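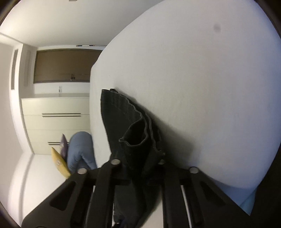
Sovusero Home Help Desk
Ticket 204
Category: Laundry and bedroom textiles
Subject: Black jeans leave gray color on white fitted sheet
Status: Closed

Opened Aug 26, 2019

Description of the problem

Good morning. I rent a furnished apartment in the Hollis building and the bed linen belongs to the apartment, so I must give it back in good condition. The sheet is a white fitted one, brand Trorby, cotton. I fold my clean clothes on the bed, as I have no table of the right height. After I fold my dark trousers there, I find gray marks on the sheet. They are weak marks, like from a soft pencil, and they are always in the part of the bed where the dark pile was lying.

The trousers are black jeans from Fellstead, bought new this summer. They have been washed two times. I also have an older dark pair from another shop and I do not know if it makes marks too.

What I already tried:
- I washed the sheet at the normal program with the usual powder. The marks became lighter but did not go away completely.
- I rubbed one mark with dish soap and a wet cloth. It spread a little and I stopped.
- I did not use bleach. The label of the sheet has the triangle with the cross over it.

My questions are how to clean the sheet and how to stop the jeans from doing this. I would like to continue folding on the bed, if it is possible.

Reply 1, help desk

Thank you for the clear description. Please tell us the following:
1. Are the jeans fully dry when you fold them?
2. At what temperature do you wash them, and with what other things?
3. Is the color coming from the outside of the fabric, or also from the inside and the pockets?
4. Did the sheet go in the tumble dryer after the marks appeared?

For question 3, take a white cotton cloth, make it a little wet, and press it on the jeans for one minute. Do it on the outside of the leg, on the hem and on the pocket lining. Do the same with the older pair.

Please do not use the dryer for the sheet until we have finished. Heat can make the marks harder to remove.

Reply 2, customer

I made the test yesterday evening. The results:

Fellstead jeans, outside of leg: clear gray mark on the cloth.
Fellstead jeans, hem: the darkest mark of all, especially where the fabric is double.
Fellstead jeans, pocket lining: nothing.
Older pair, outside of leg: nothing.
Older pair, hem: nothing.

About the other questions. I wash the jeans at 40 degrees with dark T-shirts. I take them from the rack in the evening and I believed they were dry, but when I put my hand inside the waistband it was still a bit damp. The seams too. The legs were dry. The sheet did not go in the dryer, I hang it over the door.

One thing more. The spin of my machine is set to 900. There is also 1,000 but I never used it, because the machine makes a strong noise and the neighbor is below.

Reply 3, help desk

This is a useful test. The older pair is fine and can be folded where you like. The new pair still has loose dye, and the thick parts hold both dye and water for the longest time. When a damp hem lies on white cotton, the color can move to the sheet.

For the jeans:
- Wash them alone, inside out, in cold water. Use liquid detergent for dark clothes and keep the spin at 900. A higher spin is not needed here.
- Repeat the cloth test on the hem after every wash. Wash alone until the cloth stays white.
- Hang them by the waistband with the pockets pulled out. Check the waistband, the seams and the hem with your fingers before you take them down.

For the sheet:
- Soak it in cool water with oxygen-based stain remover without chlorine, if the care label permits it. Follow the time on the package.
- Do not rub. Press with your hand and let the water do the work.
- Wash it after that with only white things, and dry it in the air.

For folding, put an old towel on the bed under the dark clothes. A dark towel is not good for this, as it can also lose color. Use a white or a pale one, and then you will see at once if something is coming off.

Reply 4, customer

I write again after some days. I did the soaking of the sheet in the bathtub and washed it afterwards with two pillowcases. The marks are gone, except one near the corner, which I can find only because I know the place. It is the one I rubbed with dish soap.

The jeans had two cold washes alone. After the first, the hem still gave a light gray. After the second, the cloth was white on the leg and almost white on the hem. I will wash them alone one more time.

With the towel it works well. I fold the leg over, then the waistband, and nothing touches the sheet directly. I have also moved the rack closer to the window.

Should I report the small mark in the corner to the apartment office?

Reply 5, help desk

We would repeat the soak one time for that corner before you decide. If it is still there, mention it when you give back the linen in November. Your rental agreement will say how they treat small marks, and we cannot answer for the office.

We will close the ticket now. If the hem still gives color after the next wash, reply to this message and it will open again.

Closing note

Cause: loose dye in new black denim, fabric damp at hem and waistband when folded.
Action: separate cold washes, longer drying, pale towel under dark clothes, oxygen soak for sheet.
Remaining: one faint mark near corner of sheet, second soak advised.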